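Mac an tSaoi on the run-in: "We look at Monday and that's it"
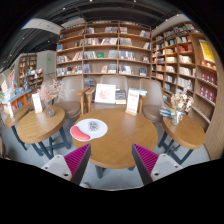 A round table in the bookstore café.

Vesberg go to Drokar on Monday night with four games left and a two-point lead, and Eimear Mac an tSaoi would like to stop being asked about the title.

"Every day somebody wants to know if we can win it," the Vesberg captain says. "We can. So can Drokar. I don't know what else there is to say."

She has played every minute since the winter break, mostly in central midfield, with two games at right back when Léonie Besnard was suspended. She did not enjoy those.

"I'm not quick enough for it anymore. Against Hervieu their winger went past me in the first minute and I thought, okay, it's going to be a long night. We won 1-0 and I still haven't watched it back."

The win at Hervieu put Vesberg on top for the first time this season. Ludivine Pichon scored in the 86th minute from a corner that had been worked on all week and, according to Mac an tSaoi, had not come off once in training.

"Gwenaël kept stopping the drill. Ludivine was meant to start at the far post and come across, and she kept going early. In the game she went early again and the ball was short, so it fell right to her. He's taking credit for it."

Gwenaël Pruvost took over as coach last summer, after Vesberg finished sixth. Training moved to the mornings and the team went to a back four, which Mac an tSaoi says took until October to settle.

"We lost three of the first six. People forget that. I had a meeting with him and told him some of the younger players didn't know when to press. He changed how he explained it, but he kept the system. I think a lot of coaches would have gone back to five."

Drokar won the first meeting 3-1 and have dropped points at home only once. Their goalkeeper, Dorian Guérin's former pupil at the Nisum academy, saved a penalty from Pichon that day with the score at 1-1. Guérin now coaches the keepers at Vesberg.

"Dorian has told Ludivine where to put the next one," Mac an tSaoi says. "Whether she listens is up to her."

Besnard is available again and should start. Pruvost has a decision to make on the left, where both of his options trained on Friday with strapping. Mac an tSaoi says she does not know who will play there and would not tell us if she did.

Her own contract ends in May. The club has made an offer and she has asked to leave it until the last game has been played.

"I'm 33. I want to see how my knees feel on a day when I don't have training the next morning. Then I'll sit down with them."

Kickoff at Drokar is at 7:45 p.m.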